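Flinberg Retro Shader Pack 2

Publisher: Closurlow
Page updated: Feb 7, 2026

The Flinberg Retro Shader Pack adds low-resolution output to existing 3D game projects. It reduces the rendered picture to a fixed grid, limits the number of colours on screen and applies one of 28 supplied palettes. Models, maps and game logic are left unchanged.

Version 2 replaces the old colour matching step. Palettes are now stored as lookup tables and loaded with the level, so switching between them during play no longer causes a pause.

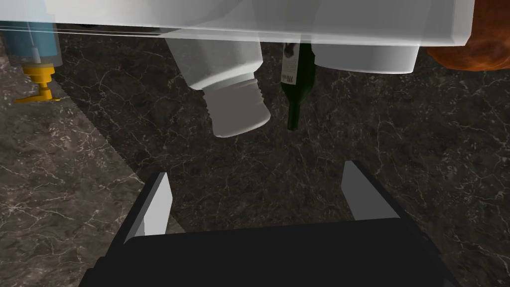
Dithering is set separately for each layer. Menus and score displays can be left out of the effect, which keeps small text readable at the lower grid sizes. Moving sprites may flicker if the ordered pattern is locked to the screen - use the world-locked setting for side-scrolling games.

Technical details

Grid height: 72 to 900 lines
Palettes: 28 supplied, custom palettes accepted
Dithering: none, ordered, noise
Frame limiter: off, 28 or 70 frames per second
Controller input: not affected 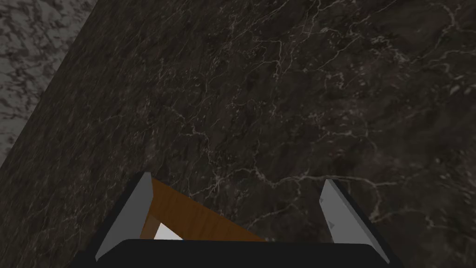
Dark stone surface with pale veins, simulated view.

Installation

Copy the pack folder into the project's shader directory and restart the editor. Open the Flinberg panel, choose a grid height and press Apply. Projects made with version 1 need their palettes converted once. The converter is in the Tools menu and keeps a copy of the old files.

Memory use is around 70 MB with all palettes loaded. Unused palettes can be removed from the build list.
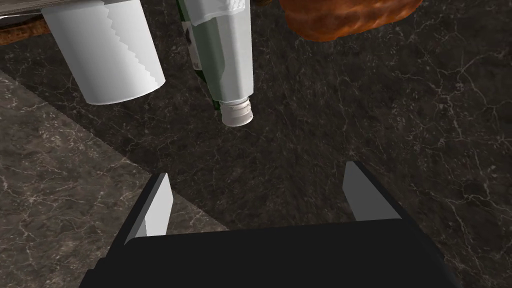 Licence and support

One licence covers one studio and any number of released games. Resale of the pack as a separate item is not allowed. The Grondgate level editor is supported from its July release onwards. The Pylypenko sound pack is sold separately.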